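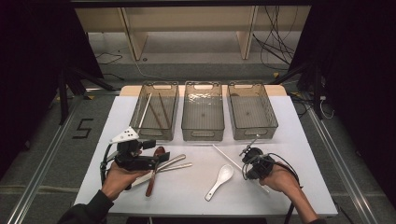 The Clira starter set is the dye kit I wish I'd had when I ruined my first good skein of wool, and I've been selling it out of the back of my yarn shop ever since I got the recipe cards to behave. It's a full set of wool dyes for people who want to dye at home, on a regular stove, without turning the kitchen into a chemistry class. You get 11 colors, enough powder to dye a serious pile of yarn, and cards that tell you what to do in plain words. What you don't get is stirring sticks, and please don't go buy fancy ones! A pair of plain wooden chopsticks like the two brown ones in the left bin up there will do the job, and so will most long thin sticks you have lying around, as long as they never go back to being used for food. I like chopsticks best for lifting a loop of yarn to check the color underneath, and after enough blue pots mine have gone a shade I'm pretty fond of.

The set is $68 and I've kept it at that price since January.

What's in the box

- 11 jars of powdered acid dye, each with a screw lid and a label you can write on
- 6 small skeins of undyed wool from the Ševčík mill, for testing
- one bag of citric acid crystals
- a measuring spoon set (the tiny kind, with a scoop that looks like it's for a dollhouse)
- recipe cards on heavy coated stock
- cotton ties for your skeins

You'll need your own pot, gloves, a dust mask and a thermometer. The pot should be stainless or enamel and big enough for the yarn to move around, and once it's a dye pot it stays a dye pot. I got mine at a yard sale with somebody's initials scratched in the bottom. Same rule for the spoons. Wear the mask when you open the jars, even if you're only opening one for a second to look at it. (I know you're going to open one just to look at it.)

About the colors

The range leans warm, and I make no apologies for that. There are two yellows, a rust, a brick red, a cool pink, a plum, a navy, a brighter blue, a moss green, a brown and a black. The rust is the one people write to me about. On the Ševčík wool it comes out like an old flowerpot, and on superwash it goes a good bit brighter, almost orange if you're heavy-handed. The black is a very strong black and I'd go easy - a pinch of it will knock the shine off any of the other colors, and two pinches will give you mud. Nice mud, sometimes. I knit a whole cardigan out of a batch of that mud and I still wear it to the shop.

There's no turquoise. I get asked all the time! I tried three versions and every one of them left color in the water no matter how long I kept it on the stove, so I'm still working on it. You can get close with the brighter blue and a tiny bit of the lighter yellow, and there's a card for that.

What it works on

Wool, alpaca, mohair, silk and nylon. It won't do a thing for cotton or linen except make them look like you spilled something. Blends come out in between, so a sock yarn with some nylon in it is perfect, and a wool and cotton blend gives you a kind of heathered look that some people love. If you don't know what your yarn is made of, dye a little bit first. That's what the test skeins are for too, but I won't tell on you if you just knit them up as they are.

How a first session goes

Soak your yarn in cool water with a drop of dish soap while you get everything else set up. Half an hour is plenty. Mix your powder with a little hot water in a jar until there are no lumps, then add it to the pot, then the yarn, then bring the heat up slowly. I mean slowly! If you rush it, the color grabs onto whatever it touches first and you'll get blotches. The citric acid goes in once the yarn has been in for a while, and after that you mostly wait and poke at it. When the water looks clear or close to it, turn off the heat and walk away until the pot is cool. I usually leave mine overnight and get up way too early to look.

If you like blotches, ignore half of that and put the acid in at the start. Card 7 is all about doing it on purpose.

A note on the new lids

The first boxes had snap lids, and they were terrible. They popped in the mail, and one lady in particular opened her package to find everything inside it plum colored, including the recipe cards (sorry again, and thank you for being so nice about it). All boxes going out now have the screw lids, and the jars ride in a molded tray made for us by Gudgate, so they don't rattle around. If you have an old set with snap lids, write to me and I'll send you a bag of new ones for free.

Shipping and pickup

Orders in by Mon 2 December go out that same week. After that I'm at the mercy of the mill, who close for the holidays and don't answer the phone, so test skeins may come in a separate envelope. Local folks can pick up at the shop on Nustgate, side door, ring the bell and give me a minute - I'm often at the sink with gloves on.

Returns are fine if the jars are still sealed. If a jar is open I can't take it back, but tell me what went wrong and I'll try to help you rescue the color. I've saved some pretty sad greens.

Happy dyeing, and send me pictures of your yarn! I pin them up over the register.

Sabina Kadlec

Related items

Clira Single Jar, Rust
Clira Single Jar, Navy
Clira Citric Acid Refill Bag
Ševčík Undyed Wool, Fingering Weight
Ševčík Undyed Wool, Worsted Weight
Cotton Skein Ties, Pack
Gudgate Jar Tray, Tray Only
Recipe Cards, Replacement Set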